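家庭用ロボットの評価指針、四月に改訂
シミュレーション試験の記録方法を統一へ

生活支援ロボットの開発では、実機試験に先立って仮想環境で動作を検証する手順が定着した。一方、試験条件の書き方は機関ごとに異なり、成績の比較が難しい状態が続いている。評価手法を研究するサーデクン研究所(Cerkden)は、四月に改訂する指針で記録項目の統一を図る。

対象となるのは、引き出しや扉の開閉など、家具を扱う作業である。改訂案は、取っ手の形状と寸法、摩擦係数、アームの初期姿勢を必須の記載事項とし、一条件につき300回の試行を求める。途中で打ち切った試行も、理由を添えて報告に含めなければならない。
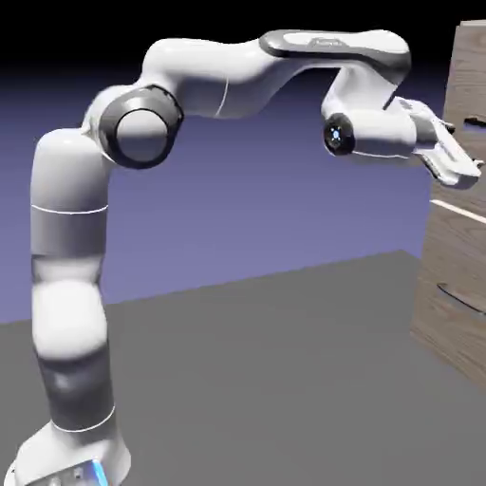
成功の判定についても基準が改められる。従来は引き出しが所定の位置まで開けば成功とされたが、改訂案では接触時の力の上限を併せて定め、これを超えた試行は失敗として扱う。指針の起草を担当したダリア・マンスール氏は「開いたという結果だけでは、家庭で使える動作かどうかを判断できない」と説明する。

意見募集には189件の回答が寄せられた。計算資源の限られた機関への配慮を求める声が多く、試行回数の緩和措置については現在も協議が続いている。実機での確認試験に関する規定は、別冊として公開される予定である。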